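Extending the Working Life of Office Computers: A Study of Reuse in the Fluvstead District
Student Project Report, submitted 6/20/19

1. Background

Offices in Fluvstead commonly replace their desktop computers on a fixed schedule, whatever the condition of the equipment. The purpose of this project was to examine what becomes of these machines and whether local organizations could keep them in service longer. 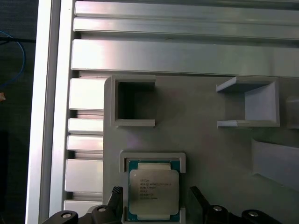
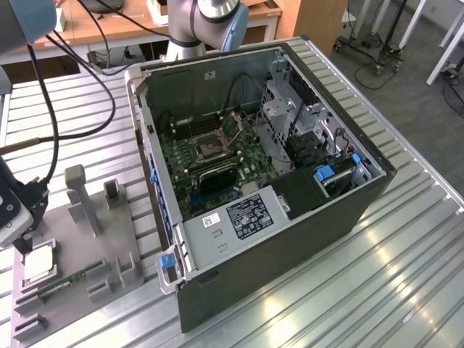
An Intel Xeon processor, and an open desktop tower with its side panel removed.

The project was limited to desktop computers. Laptops, printers and phones were left out, as they are collected under a separate program and the records are kept in a different format.

2. Method

Letters were sent in May to employers in the district, and 17 agreed to complete a written survey. Interviews were then held at 2 of these workplaces, Leone and Brornum. Disposal records were supplied by the Flunder depot, which receives most of the district's retired office equipment. The records list 2,041 desktop computers. Entries with no recorded age were kept in the total but were not used in the comparison of replacement schedules.

3. Findings

Most employers surveyed replaced computers when the warranty ended. Few had a written policy on what should happen next. At Leone, older machines are moved to reception and storeroom desks, where the work is lighter. Brornum sends its machines directly to the depot and keeps none for parts.

Concern about private data was the reason most often given for refusing to donate. Several respondents believed that a hard drive must be destroyed in every case, and were unaware that certified erasure is offered at the depot. Storage space was also mentioned, mainly by smaller employers.

The cost of labour was harder to assess. The depot does not record the time spent on each machine, and the estimates given in interviews varied too widely to be used.

4. Recommendations

The district should publish a short guide to data erasure and send it to all registered employers. The depot should record the age and condition of each computer at intake. A trial target of 2,000 machines assessed for reuse is proposed for the first year, with results to be reviewed before the program is offered to schools.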